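ok results thread, been promising this since November. two-arm laptop handling, wrist cams only, no overhead camera. typing fast bc the shuttle to Altbridge leaves in a bit

short version: we stopped telling the policy which arm does what. no "left holds, right opens". one network, both wrist views in, both arms out. it sorts the roles by itself

the old way (what we shipped in the Skerkum writeup) had a fixed holder arm. worked great when the laptop was lined up the way we trained it. turn it upside down and the holder would go to the hinge side and just sit there pushing

so the thing we changed is the data, mostly. 136 demos, every one starting with the laptop at a random angle. lid closed. no reset jig, no tape on the floor. teleop person picks whichever arm feels natural and we dont label it

second change is small but I think it matters more — we train with one wrist view randomly blanked. forces each arm to not lean on the other one's camera. Stüber rig has cables that flop in front of the lens all the time so we kinda needed this anyway

what one wrist sees with the lid closed. logo upside down, other gripper in at the right side of the lid. matte metal, a big gripper shadow over the lower part, reflections in the logo. basically everything a depth sensor hates, so no depth. just rgb
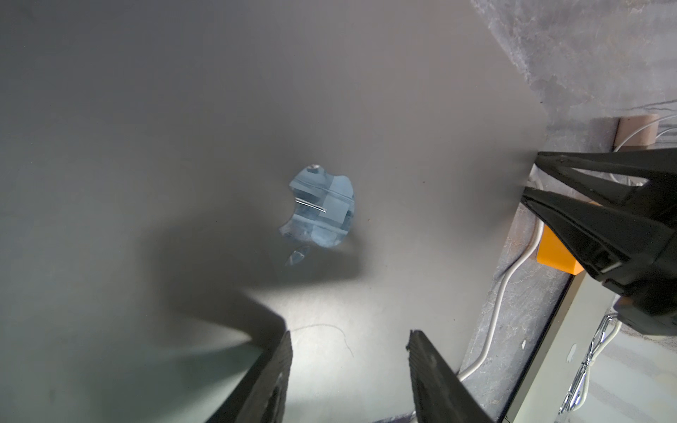 Pastitz asks if the shadow is doing the work, like maybe the net reads arm position off the shadow on the lid and would fall over under flat lighting. Says they got burned by exactly that on a drawer task and only found out after moving the robot across the building.

fair question and we did worry about it. reran with diffuse panels so the shadows go very soft. it drops a little but not off a cliff. my guess is it uses the shadow when its there and the lid edge when it isnt. cant prove that yet, saliency maps were mush

numbers. 136 demos, then 111 eval trials, laptop angle drawn fresh each time. fixed-role baseline got the same 111 start poses so its a straight comparison. new policy wins by a lot when the laptop is turned around, and its basically a tie when its facing the normal way. full table in the pdf, not squeezing it into a post

I want to be clear on the tie. if your laptop always shows up the same way round, keep your fixed roles. simpler to debug, and you know which arm to yell at

failure modes, most common first. both arms decide to be the opener — they meet at the front edge and stall. we cut the trial off after 30 seconds and call it a fail, no retries

next most common is fingers too wide coming down, so the tip lands on the lid instead of at the edge and skates. matte aluminum is slippery with bare hard fingers. we tried softer pads, helped the skating, made the lift worse. went back

third is sneaky. the arms agree on roles, start fine, then swap halfway. looks like a dance move. longer action chunks mostly killed it but then its slower to react if the laptop slides. still picking at that tradeoff

things that did NOT help: more network. doubled the size and got nothing you could tell from noise. also tried 1000 extra frames of just closed lids, no arm motion, as a pretraining thing for the vision part. zero difference. good to know I guess

thing that helped by accident: leaving junk around the laptop in training. wooden blocks, loose cable, whatever was on the floor. the version trained on a clean floor would go after anything orange the first time it saw clutter

limits, before someone replies with them. one laptop model. one floor. one pair of arms. we open the lid and stop there, no screws, no keyboard, no battery. "disassembly" is in the project name but we are not there and I'd rather say so

also the roles it learns arent clean. if you watch enough runs theres a bias to opening with the right arm, which is proably just our teleop person being right handed. going to rebalance that and see

someone asked in DMs about doing this with one arm and a clamp. yes thats cheaper. clamp needs to know where the laptop is tho, and thats the part we wanted to get rid of

code goes up once I strip the hardcoded paths out. demos too, if the storage thing gets sorted. pdf link is in my profile, v2 dated 13 Jun 2024, ignore v1, the axis labels on the angle plot were flipped

ok shuttle. will answer stuff tonight, esp if youve seen the role swap thing on other tasks and found a fix that doesnt cost reaction time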